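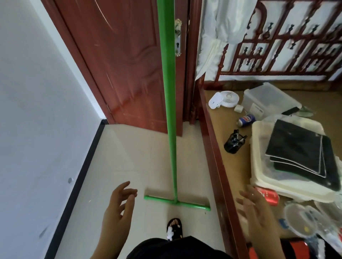
Hands out, green handle in the middle, door at the far end.

My job this month: teach a machine about long green things that stand on the floor. Harkton wants 2,083 clips of people doing stuff at home and I have reached the part of the list headed "poles, upright".

Each clip gets one of 12 labels. "Reach", "grip", "lift", "let go" and so on. Sounds easy until you try to say on which exact tick of the clock a reach becomes a grip. I have lost whole evenings to this.

The label sheet came from the Bajpai project, which was all kitchens. So it has a label for "pour" and a label for "stir", and for anything with a long handle it has "other". The learner is going to come out very confident about soup.

We did add a "hover" label in March. Hands open, near the thing, not touching it. I argued against it for 8 days and now I use it more than any of the others.
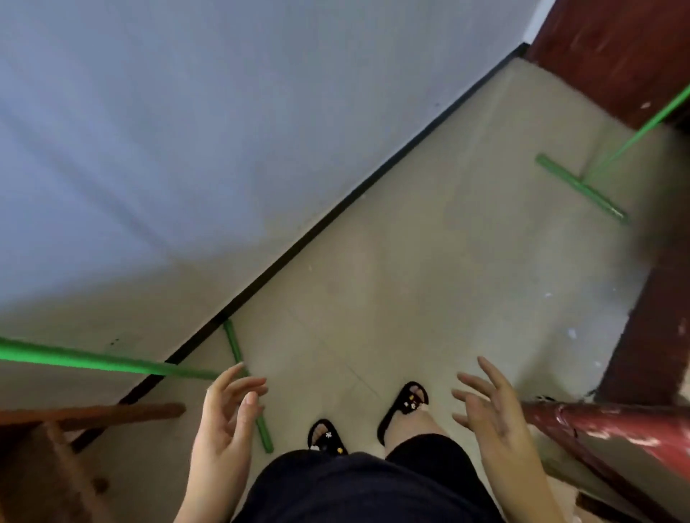

Someone in the replies wants to know why we don't just bin the hovering and keep the clean grabs, as the grabs are what the thing has to learn.

We tried that. Kalville, the first batch, trimmed to the moment of contact. The learner got good at the closing of fingers and had no idea how to get its hand there in the first place. It would shut its fist on thin air with great conviction. I've had managers like that.

So the run-up stays in. Dithering stays in too, up to 4 seconds of it, after which the clip goes to a second pair of eyes and they get to decide whether it's a hover or a person thinking about lunch.

Also being argued over on the Cinis channel at the moment: if the left hand has hold of a pole and the right is still on its way, is that one label or two? My vote is two. The tool only takes one. You can guess how the evening is going.
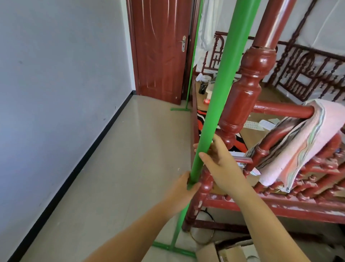 Left hand low, right hand higher. "Grip", and for once no argument.

Next heading on the list is "cloth, folded". There is already a thread about what counts as folded. It has been muted by everyone I respect.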